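Speaker notes: Keeping old clocks and small machines running at home
Irnstead library evening series
Last updated: 16 February 2024

Start on time. Say who I am, say that Beverley Pomare will take questions from the back row because the sound is poor there. Phones on silent. Mention the coffee.

Opening

Ask who has a clock in the house that doesn't run. Wait for hands. Most people will have one, usually from a parent or grandparent, and it has usually been sitting on a shelf for years.

Say what tonight covers: how to tell dirty from broken, what you can do yourself, and when to take it to someone. Say what it doesn't cover: watches, anything electric, and what your clock is worth. I will be asked what it's worth anyway. Answer: take it to an auction house.

Tell the Kekard story. My first clock was a Kekard mantel clock, bought at a yard sale with no key. I oiled it through a hole in the back with cooking oil. It ran for a weekend and stopped. The oil had gone sticky and I spent most of November cleaning it out. Keep this short. Last time it ran to ten minutes and I had to drop the section on springs.

The work area

Light first. A plain desk lamp you can move is fine. Put it to the side so you aren't working in your own shadow, and move it when you change position.

Next, the surface. I work on plain gray with no pattern. White throws too much light back at me and black hides the dark screws. Patterned tablecloths are the worst. You can lose a pin on a floral print and not find it until you wash the cloth.

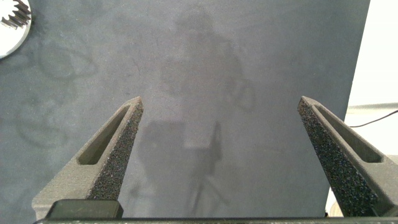
Have a tray with a raised edge. Put an old towel on the floor under the table. Small parts bounce on tile and wood, and they go a long way. Shut the cat out.

Take pictures before you remove anything, then again after each part comes off. I write the order on index cards as well, because my phone died once in the middle of a Jaltora carriage clock and I had nothing to go by.

Dirty or broken

Go slowly here. This is the part people came for.

A clock that runs for a few minutes and quits is usually dirty, or it isn't level. Check level first. Move it to another shelf. Listen to the tick. It should be even. If it limps, slide a coin under one side and listen again. I have seen people pay for a full cleaning when the mantel was crooked.

A clock that won't tick at all, with the spring wound, may have a bent tooth or a dry pivot. A key that turns and turns without getting tight means a broken spring or a slipped click. Stop there. Don't open it.

Springs

Say this twice. A wound mainspring can cut your hand badly. Let the power down before you take the plates apart, and if you don't have the right tool for that, the plates stay together. Show the let-down tool and pass it around. Get it back.

Gears and washers

Clockmakers say wheels, not gears. Either word is fine tonight.

Clean teeth with a stiff brush and a sharpened stick of pegwood. Look at each tooth from the side with a magnifier. One worn tooth can stop the whole train at the same minute every hour, and people will tell you the clock is haunted.

Washers are easy to mix up. The ones behind the hands are often slightly domed and they go on one way. Flat ones go elsewhere. Keep each washer with the part it came off.

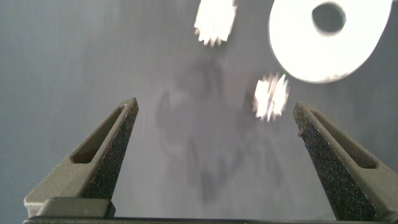
For replacement parts, I order from Sokol. They answer email and they will take back a wheel that doesn't fit. Measure the diameter and count the teeth before you write to them. My last order was 43 dollars with postage, and it took two weeks. Printed plastic parts are all right for testing fit. I wouldn't leave one under load.

Oil

Clock oil only. One small drop in each oil sink on the plates. No oil on the teeth. If it runs down the plate, wipe it off and start over. Cooking oil joke goes here if I skipped the story earlier. A bottle will last you for years, but throw it out if it has turned yellow.

When to stop

Striking and chiming movements: do one plain timepiece first, then think about it. Anything with a platform on top goes to a professional. So does anything the family would be upset to lose.

The shop in town charges some 900 dollars for a full chiming movement. People will gasp. Explain that it's several days of work and that new bushings are made by hand.

Questions

Repeat each question into the microphone before answering. If they ask about cuckoo clocks, the bellows can be bought ready made. If they ask about grandfather clocks, tell them to take the weights and the pendulum off before moving it, and mark which weight hung where.

Sign-up sheet for the hands-on session is by the door. Bring your own magnifier. Room has to be clear by nine.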